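플룰빌 공용 사무층 정기 안전점검표 (의견 포함)

점검일: 2021년 8월 23일 월요일
점검자: Mei-kuen Chiu
대상: 위릭동 3층 공용 사무구역, 복사실, 탕비실, 비품 작업실
직전 점검: 5월
판정 기호: 적합 / 보완 / 부적합

1. 피난 및 통로

1-1 주 통로 유효폭 확보: 적합
1-2 비상구 앞 적치물: 보완
의견: 동측 비상구 안쪽에 복사용지 상자가 쌓여 있음. 문 개폐에는 지장이 없으나 개방 반경 안에 들어와 있으므로 당일 중 복사실로 이동할 것.
1-3 유도등 점등: 적합
1-4 비상조명 예비전원 시험: 보완
의견: 시험 버튼을 누르면 점등되나 서측 복도 끝 등기구의 조도가 눈에 띄게 낮음. 축전지 교체 후 재시험.
1-5 피난안내도 게시: 부적합
의견: 게시본에 칸막이 변경 전 배치가 그대로 남아 있음. 5월 점검 때 지적한 사항이며 조치되지 않음. 파일 번호 378 도면으로 교체할 것.

2. 소화설비

2-1 소화기 압력 지시: 적합
2-2 소화기 위치 표지: 적합
2-3 소화전함 앞 공간: 적합
2-4 감지기 주변 장애물: 보완
의견: 탕비실 선반 최상단 물품이 감지기에 지나치게 가까움. 최상단은 비워 둘 것.

3. 전기

3-1 분전반 문 잠금 및 회로 표기: 보완
의견: 회로 33의 표기가 지워져 판독 불가. 부하 확인 후 라벨 재부착.
3-2 누전차단기 시험: 적합
3-3 멀티탭 문어발 연결: 부적합
의견: 복사실에서 멀티탭에 멀티탭을 이어 쓰는 곳 확인. 정격 3,000 W 제품이나 직렬 연결은 용량과 관계없이 허용하지 않음. 제본기는 벽 콘센트에 직접 연결할 것.
3-4 전선 피복 손상: 적합
3-5 이동식 난방기구 보관: 적합
의견: 플러그를 뽑은 상태로 창고에 보관 중.

4. 작업대 및 공용 기기

4-1 작업대 수평 및 흔들림: 적합
4-2 상판 모서리 파손: 적합
4-3 상판 표면 상태: 보완
의견: 비품 작업실 흰색 상판에 긁힘과 회색 얼룩이 있음. 사용에는 지장이 없으나 청소 상태를 판정하기 어려우므로 중성세제로 닦은 뒤 다시 확인. 연마 패드는 사용하지 말 것.
4-4 공용 입력기기 위생: 보완
의견: 무선 키보드의 테두리와 태블릿 거치 홈에 때가 끼어 있음. 키 윗면만 닦지 말고 홈까지 포함할 것.

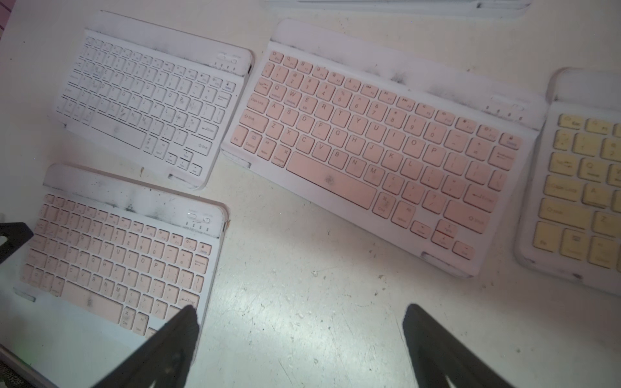 사진 1. 비품 작업실 상판과 무선 키보드 (4-3, 4-4항)

4-5 건전지 보관: 보완
의견: 새 건전지와 폐건전지가 같은 서랍에 섞여 있음. 폐건전지는 단자에 절연테이프를 붙여 별도 용기에 보관. 누액이 발견되면 장갑을 착용하고 처리.
4-6 세정제 용기 표시: 부적합
의견: 분무기 하나에 내용물 표시가 없음. 내용물을 확인할 수 없어 사용을 중지시키고 회수함. 소분 용기에는 제품명과 소분일을 반드시 기재.

5. 환기 및 조명

5-1 급배기구 막힘: 적합
5-2 필터 청소 기록: 보완
의견: 기록지 서명란이 비어 있음. 청소 업체 페센에 작업 확인서를 요청할 것.
5-3 복사실 환기팬 작동: 적합
의견: 작동음이 다소 큼. 다음 점검까지 관찰.
5-4 작업면 조도: 적합

6. 보관 및 선반

6-1 선반 벽체 고정: 보완
의견: 탕비실 선반 좌측 상부 고정 나사가 풀려 있어 현장에서 조임. 앵커 자체가 헐거우므로 교체 필요. 작업 전까지 상부 두 단 사용 금지.
6-2 선반 허용하중 표시: 적합
의견: 단당 100 kg 표시 확인. 서류 상자는 하단부터 채울 것.
6-3 발판 및 사다리: 적합
6-4 바퀴 달린 수납장 잠금: 적합

7. 구급용품

7-1 구급함 위치 및 표지: 적합
7-2 유효기간: 보완
의견: 소독용 티슈와 생리식염수 기한 경과. 폐기 후 보충하고 구급함 안쪽 목록도 함께 고칠 것.
7-3 비상연락망: 적합

조치 요청

부적합 항목(1-5, 3-3, 4-6)은 우선 처리하고 조치 전후 상태를 기록으로 남길 것. 3-1과 6-1은 시설 담당 업체 마크에 작업 의뢰. 나머지 보완 항목은 각 실 관리자가 처리한 뒤 점검표 사본의 해당 칸에 서명.

재점검 시에는 보완 및 부적합 항목만 확인함. 단, 6-1은 앵커 교체가 끝난 뒤 선반 전체를 다시 점검함.

점검자 서명: Mei-kuen Chiu
배부: 위릭동 관리실, 3층 각 실 게시판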